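Do you iron a white bed sheet or just smooth it out? 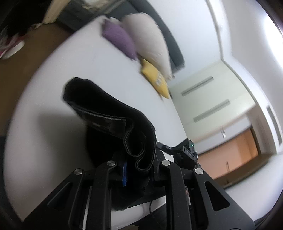
Posted in Bedrooms & Laundry, 26/07/2026

How do you get the creases out of a white sheet once it's already on the bed?

Spray it lightly with plain water, pull it tight from the corners and leave the duvet off for an hour. Most of the creases drop out on their own, and the stubborn ones can be ironed right there on the mattress with a tea towel over them.

I've got a double in the back bedroom and I'm forever dumping clean washing on it to sort (black socks mostly, pairing them takes me all evening!) so by bedtime the sheet looks slept in. Got the sheet from Prisgate, 279 thread count, cotton. Is it the sheet or is it me?

prisgate_regular
Had the same one and it creases if you so much as look at it. I take mine out of the machine the second it finishes, give it a proper good shake and hang it over the door. I did try the 380 one afterwards and it was a bit better, but it takes ages to dry and I don't think I'd bother again. Sort your socks on a chair, by the way, black fluff on white cotton drives me up the wall.

Fusach91
iron it

mopandbucket
I never iron sheets, life's too short. Mine go on slightly damp in summer with the window open and they're flat by teatime. Wouldn't do that in October though, they just stay clammy. Cushions and pillows go on last, once it's all dried off.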